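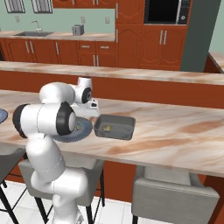

Issue 18

I run a small forum for people who restore old radios and tape machines. It has 2195 registered members, of whom perhaps a tenth ever post, and it has been going since before my daughter was born. Until last year I had never given the law a thought beyond deleting the odd rude post and the adverts for watches.

Then a letter came in February. It was from a solicitor acting for Kuster, who sell reconditioned transformers by post, and it asked me to take down three posts by one member. He had bought a transformer, it had failed, and he had said so at length. The letter called the posts false and damaging and gave me a fortnight.

My first thought was to delete them and get on with my evening. Plenty of people would, and I don't blame them. I get no money from the site apart from a few donations, which pay Wuvgate for the hosting and not much else. If somebody with a letterhead tells me to remove something, the cheap thing is to remove it.

I read the posts again, though, and two of them seemed fair to me. He gave the part number and his meter readings, and said what the seller had told him on the phone. The third was different. It said the firm knew it was sending out dud stock, and he had nothing to back that up with.

I rang Anitha Hegde, who I used to work with at Musormont and who now does complaints handling for a much bigger site. She told me to keep a copy of everything before I touched it, write down the time I received the letter, and tell the member what was being asked. She also said not to argue with the solicitor about transformers.

So I wrote to the member. He was cross for a day or so and then agreed to take the third post down himself. The other two stayed up. I wrote back to the solicitor saying what had been done and that the firm was welcome to post a reply in the thread. I had a two-line acknowledgement and have heard nothing since. The firm has not posted.

That was the whole affair, and as these things go it was small. What it did was make me read the news differently. When one of the big networks is fined for not taking something down, I used to think good, they can afford it. I still think they can afford it. But the same rules, or rules like them, tend to reach down to sites like mine sooner or later, and I have no legal department. I have a laptop in the back bedroom and a job in Wesstead that I leave the house for at ten past seven.

I am not against rules. There are things that should come down at once and I would not want to argue about any of them. My difficulty is with everything in the middle, where someone has to decide whether a complaint is fair, and the person deciding is the one who will get the bill if he is wrong. In that position you delete. Over a few years you would delete most of what was useful, because the useful posts on my forum are very often the ones saying that a thing broke and who sold it.

I have made some changes. There is now a page explaining how to complain about a post, with an address that comes to me. I keep a log, which at present has the one entry. New members have to tick a box saying they have read the rules, and the rules now say that if you accuse a seller of dishonesty you need to show why. I wrote them in almost 200 words, as nobody was going to read more than that.

One member asked whether we should move the forum to one of the big networks and let them worry about it. I looked into it and decided against. The search is poor, old threads sink out of sight, and the circuit diagrams get squashed until you can't read the values. If a complaint came in there the post would simply vanish, and we would be lucky to get an email.

The hosting is paid until next spring. The broken picture links in the valve section are still on my list, and if you have posted there and kept your originals, please send them to me at the usual address.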